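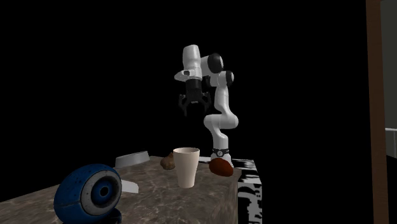 Street Protest and City Permits in Londbridge: A Study of Three Marches

Student project report
Ximena Cabral and Yamila Medina
Course: Local Government and Public Life
April 9, 2021

Summary

This report looks at how the city of Londbridge handled three marches held by tenants and their supporters against rent increases at the Villalba apartments. We wanted to find out whether the city's permit rules affected where the marchers went, how long they stayed, and how the marches were reported. We read the permit files, watched one council meeting on video, interviewed people who marched and people who work along the route, and compared the coverage in two local news outlets. We found that the permit rules had a strong effect on the route and a weak effect on turnout. We also found that the news coverage paid more attention to traffic than to the rent dispute.

1. Background

The Villalba apartments are a group of older rental buildings on the east side of Londbridge. There are 395 units. The buildings were sold to a property company called Mendatura, which sent letters to all tenants announcing new lease terms. The letters said that parking, trash pickup and water would be billed separately from rent. For many tenants the new charges came to more than the rent increase itself.

A tenants' group formed within a few weeks. It asked Mendatura for a meeting and asked the city council to hold a hearing. The company offered to meet tenants one at a time. The council put the matter on its agenda and then moved it to a later meeting. The first march was held the following week, in November.

Londbridge has had a parade and assembly ordinance for many years. Any group that wants to walk in the street has to apply for a permit at least 15 days ahead. A group that stays on the sidewalk and obeys the signals does not need one. The ordinance lets the city clerk change a proposed route "for the convenience of traffic," and it gives the applicant the right to appeal to the council. The problem with the appeal is timing. The council meets every other week, so an appeal can easily be heard after the date of the march.

2. Questions

We started with a broad question about whether protest works. Our instructor pointed out that we could not answer it with the time we had, and we agreed. We narrowed the project to these questions:

How did the permit process change the plans of the march organizers?
Who came to the marches, and how did they hear about them?
What did the local news say the marches were about?

3. Methods

Permit files. We filed a records request with the city clerk and received the applications, the approved routes, and the emails between the clerk's office and the police department. Some lines in the emails were blacked out. The first march had no permit file because the organizers kept to the sidewalk.

Interviews. We spoke with 15 people. Nine had been in at least one of the marches, four worked in shops or offices on the route, and two were city employees who agreed to talk if we did not use their names or job titles. Most of the interviews were done by phone. We took notes by hand and typed them up the same day. We asked everyone the same opening questions and then let the conversation go where it went.

News coverage. We collected every article about the marches from the two outlets that cover Londbridge regularly, one a newspaper and the other a radio station with a news page. We read each article separately, marked each paragraph as being mainly about rent, traffic, police, the company, or something else, and then compared our marks. Where we disagreed, we talked it over until we settled on one.

Council meeting. We watched the full video of the meeting at which the rent dispute was discussed. Public comment took up most of it.

4. Findings

4.1 The permit process

The first march was planned quickly and used the sidewalk from the Villalba buildings to City Hall. The organizers told us they chose the sidewalk only because they did not want to wait out the notice period. Marchers had to stop at every light, and the group broke into several pieces. Two people said that by the time the last part of the group arrived, the speeches were over.

For the second march the organizers applied for a street permit. They asked for Brutano Avenue, the main shopping street, which passes the building where Mendatura rents its local office. The clerk approved the date but moved the march one block north to a street with warehouses and a bus garage. The reason given in the file was bus service on Brutano Avenue. The organizers asked whether buses could be detoured, as they are for the holiday parade. The reply said that a detour needed approval from the transit department and that there was not enough time to get it.

The organizers filed an appeal. It was placed on the agenda for a meeting five days after the march, so they withdrew it and used the assigned route.

For the third march they applied much earlier and attached a copy of the bus detour used for the holiday parade. This time Brutano Avenue was approved for a period of one hour. The permit required the group to supply its own marshals and to be off the street by noon. The file shows no objection from the police department to either route. One of the city employees told us that the clerk's office "does what it did last time" and that an applicant who can point to an earlier permit has a much easier time.

4.2 Turnout

The police gave a figure of 660 for the third march. The organizers did not give a figure of their own. There was no official figure for the first or second march, and the estimates people gave us were so far apart that we decided not to print them. Everyone who attended more than one said the third was the largest.

Of the nine marchers we interviewed, five lived at Villalba. The others lived nearby or had family there. Most had heard about the marches from flyers left in laundry rooms and mailrooms. Only one had first seen the news online. Several said the flyers worked because they were printed in both English and Spanish and had a phone number on them.

We had expected people to say that the warehouse route kept them from going to the second march. No one did. What they complained about was that hardly anyone saw them. "We were chanting at a bus garage," one tenant told us.

4.3 People on the route

The four people who worked along Brutano Avenue had mixed views. A pharmacy employee said that the hour of the march was slow but that the store was busy right after it. A man who runs a shoe repair shop said he lost most of a morning and was not told about the street closing until the day before. He supported the tenants and was still annoyed. The other two said they barely noticed any difference in business.

All four said the city should give more notice to businesses. The ordinance does not say anything about this.

4.4 News coverage

In both outlets, more paragraphs dealt with traffic and police than with rent. This was strongest for the second march, where the newspaper ran one short article made up almost entirely of street closings. The radio station did interview a tenant, but the segment on its news page left out the new fees and mentioned only the increase in base rent.

Coverage of the third march was longer and better balanced. Both outlets explained the separate billing, and both quoted a written statement from Mendatura saying that its charges were in line with those at other buildings in the area. Neither outlet checked that claim. We tried to do so and were not able to get enough leases to compare.

5. Discussion

The permit ordinance treats all groups the same on paper. In practice it favors groups that plan far ahead and know how the clerk's office works. The holiday parade has the same route every year, and its paperwork is renewed with hardly any changes. A group that forms in response to a letter from a landlord has none of that behind it.

The 15-day rule is the part we think matters most. A protest is often a response to something that has just happened, and two weeks can be a long time. Other cities we read about have a shorter notice period for events tied to breaking news. Londbridge could add an exception of this kind and keep the longer period for parades and races.

We did not agree with each other on everything. Yamila thinks the second route was chosen to keep the march away from the company's office. Ximena thinks the emails show ordinary caution about buses and nothing more. The blacked-out lines might settle it, but we cannot say what is in them.

6. Limits of the project

Our interviews were not a random sample. We found most of the marchers through the tenants' group, and people who stayed home are missing. Mendatura did not reply to two requests for an interview. The clerk herself declined to speak with us, although her office was helpful with the records. We also began the project after the third march, so we saw none of the events in person and relied on what people remembered.

7. Recommendations

Shorten the notice period to three days for marches that respond to a recent event.
Require that appeals be decided before the date of the march, by the city manager if the council is not meeting.
Put approved routes and detours on the city website so that any applicant can use them.
Notify businesses on the route when a permit is approved.

We sent a copy of these recommendations to the council office. The office confirmed that it had received them and said the ordinance is due for review next year.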